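Stacked washer and dryer on parquet - where do you put the basket?

Posted by mivville_renter

We moved into a place in Mivville in July and the laundry is a stacked pair against the back wall, white front loaders, with a light wood parquet floor in front. The lower one is the washer. My problem is unloading. The door opening is low, I have to bend right down, and small things end up on the wood. I have been using a low rectangular basket.
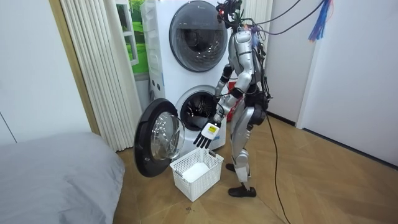 The basket sits on the floor under the door, but things still miss it and end up on the wood. The landlord wants 800 if the parquet gets water marks. Should I get a different basket, or a mat, or both?

3 replies

Arūnas Kalniņš

Get a low basket. A rectangular plastic one with open sides is fine. Open the door all the way first, then set the basket on the floor close to the machine and angle it so you can reach the drum and the basket without taking a step. One hand goes in and pulls, the other keeps the sleeves from dragging. Put a folded white towel in the bottom if you are worried about drips.
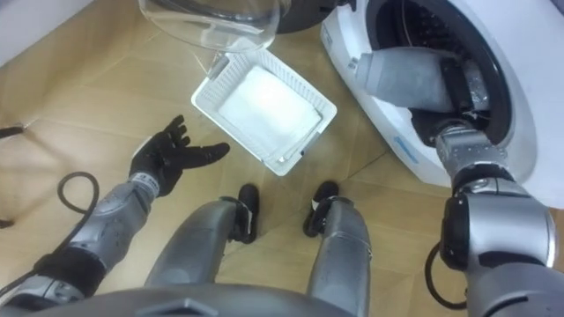
Page 2 of 5

Arūnas Kalniņš (continued)

Feel right to the back of the drum before you shut the door, and run a finger inside the rubber gasket. Socks stay in there. Wipe the gasket too - that is where most of the water on my floor came from. I leave the door open for an hour afterward.

hodo_886

Mat. Any rubber backed one. Check it doesn't stain the finish.

Trikon

I had mine stacked for more than two years and just bought a stool. Sit down and unload, your back will thank you. Also ask the landlord what finish is on the floor.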